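About Us

Hi, and welcome to Siladov! I started this little organization at my kitchen counter with one phone line and a stack of library books, and I still can't quite believe how many of you read what we put out.

We collect and share research on women's unpaid care work, mostly the kind done by daughters and granddaughters who look after older relatives. I did it myself for six years, and when I went looking for studies about people like me I found plenty on hospitals and hardly anything on the folks at home (this still makes me grumpy). 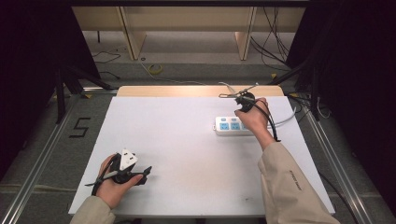 So we started asking. Our first survey, Wevus, brought in 3,469 replies, many of them pages long, and we read every single one. A lot of you wrote about lost wages, and about siblings who never called, and about being tired in a way that's hard to explain to a boss. Those replies shaped everything we've done since.

These days we run a reading group, a small grants program called Lumbao for community researchers, and a newsletter that goes out whenever it's ready. We've funded 13 projects so far, and they're all free to read, no login needed.

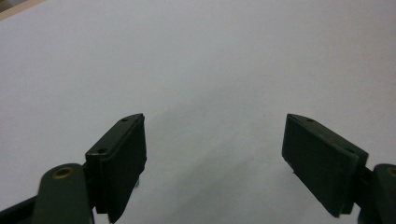 Get Involved

The next round of Lumbao grants opens in January. You don't need a degree or a university behind you, just a question you care about and a plan for asking it. Write to us through the contact form and tell us what you're working on. I answer most of the mail myself, so give me a few days!

Page last updated 23 December 2021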